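Gripper diary, second week at Midalholm

Long one today, and my forearms are feeling it. 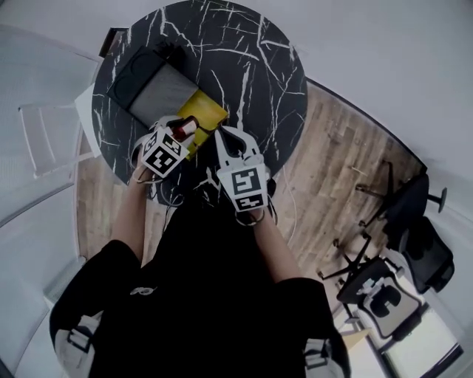

So the plan was to settle the Uvimeck versus Yagi question once and for all, and of course I've come home less sure than I was at breakfast. We've got 2 pairs of hand-held grippers on loan until the end of October, and I'd promised myself I'd do the same little set of pick-ups with both before forming an opinion. (I had already formed an opinion. It was the Yagi. It may still be the Yagi.)

Started with the Uvimecks in the morning. They're lovely and light, and the trigger has barely any travel, so you feel quick and clever for the first half hour. Then the bottles come out. Anything small and round wants to roll off the tips unless you come at it dead level, and I kept dropping my elbow and having to start over. I got into the habit of parking the right hand open and low, ready to catch, while the left did all the work. Bad habit! The whole point is two hands doing things together, and going back through the morning's takes I could see myself favouring the left in nearly every one.

Glossy tabletops are a pain too. My eyes kept getting drawn to the streaks in the marble pattern and I'd lose my sense of how high the fingers were. I touched down early more times than I'd like to admit, and each time there's this horrid little click.

The marker cubes are my other grumble. Tracking was great as long as I kept them facing up, but tip your wrist over to get at something behind a box and the pose goes jumpy. I lost 11 takes to that before lunch. I tried turning my whole body instead of my wrist, which helped the tracking and did nothing for my back - the harness straps dig in a bit when you twist.

After lunch, the Yagis. Heavier, stiffer, and the squeeze is hard work, but gosh they hold on. Books, bottles, soft things, all fine. The colours on the screen overlay are nicer as well, though I don't suppose that should count. By mid-afternoon my thumb was cramping and I was slower than I'd been all morning, so there goes my neat comparison.

The Bivach controller behaved itself, apart from one freeze at 3 o'clock when I'd just got into a rhythm. Restarted it, had a cup of tea, carried on. We're up to 337 good takes across the lot now, which sounds like heaps until I remember how many still need labelling.

Tomorrow I want to swap the order and do the Yagis first, while my hands are fresh. Also going to try the softer finger pads if they've turned up, and tape the cables so I stop fussing with them. Must remember to cut my nails and bring the other shoes.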